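Bedroom bench, soft goods, continuing from the last page. Left over from before: the black knits still don't have a fold we agree on, and the labels for the Nilosik bins are still in my handwriting, so Leandro can't read them. I am going to settle the first one today and leave the second.

The Plurkodach sheet says "fold small knits in thirds, cuff to the inside." That works for a plain sock. It doesn't work for anything with a heavy cuff, as the ribbing pulls back and the whole thing opens up by the time it gets to the bin. I've crossed the line out on our copy and written "see notebook."

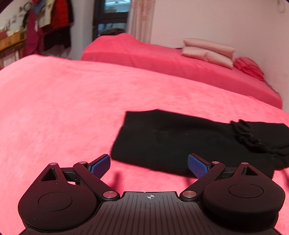 Annex, upstairs bedroom
13 Jan 2023

Pink blanket on the near bed, red one on the far bed. I wanted the pink one for the black pieces. On the red, in the afternoon, I lose the edges of anything dark, and I spent half of one session in June refolding things I had already folded wrong. Keep it this way round until somebody has a better idea.

Smoothed the blanket by hand before starting. The plush has a direction to it. If you brush it toward the pillow end, the knit drags when you turn it over and you get a ridge underneath. Brush it toward the foot and it slides. Horacio Ulloa had this in his notes already and I didn't read them until lunch.

Order of work for the small black pieces, as it stands now:

Lay flat, cuff to the right. Let the cuff bunch, don't try to flatten it first. Press the body out with the flat of the hand, starting from the closed end. Then turn the cuff once over itself, and only then fold the body toward it. One fold, not two. Total 40 seconds when it goes well. I had one at 27 but the corners were bad and I wouldn't put it in the bin.

The longer knits are slower. They want to be laid on the diagonal so that the whole length has blanket under it, otherwise the end goes into the gap between the beds and takes the rest with it. Lost one that way before lunch. Shook it out and started again.

Where there is a ribbed opening partway along, find that first and get it facing up. It is the stiffest part and everything else will crease around it whatever you do. Square off the far end next, and leave the middle until last. I tried it middle first and had to redo the end both times. 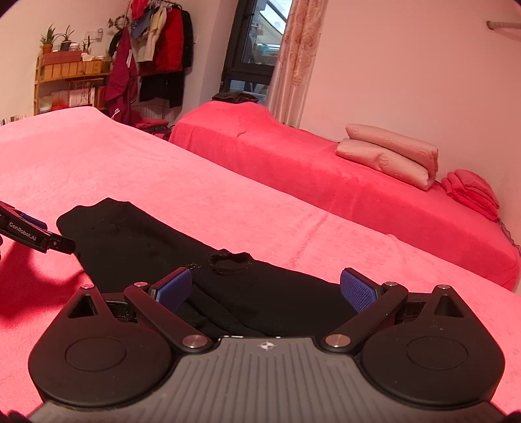
Lint is a nuisance. The black yarn sheds onto the pink and I can't always tell a loose fiber from a pulled thread without bending right down to it. Ran the Prakex roller over the near bed after every 5 pieces, which is enough. The roller lifts the plush the wrong way, so brush toward the foot again afterward. Don't use it on the knits themselves. It pulled a loop on one and I have put that one aside for mending.

Mkhize detergent: the last load came back stiffer than I like, mostly in the ribbing. Stiff ribbing holds the turn better but the body won't lie down. Leandro Rivadeneira thinks we are using too much of it and is going to halve the dose on the next load. I'd leave the rinse alone so we only change one thing.

Running total of pieces folded and binned is 2,539 on the sheet by the door. I added today's at the end and not as I went, so if it looks short, check my tally on the back of the Plurkodach page.

Still open:

Pairs or singles in the bin. I did singles. Horacio wants pairs, but then the cuffs stack up at one end and the lid of the Nilosik bin sits crooked. Could alternate them, cuff left and cuff right. Not tried.

Gap between the beds. Either push them together or stuff a rolled towel in it. Pushing them together means nobody can get to the far side to straighten the red cover, so towel first.

Mending: one pulled loop, black, in the bag on the door hook. Needs the fine needle, which I couldn't find.

Labels.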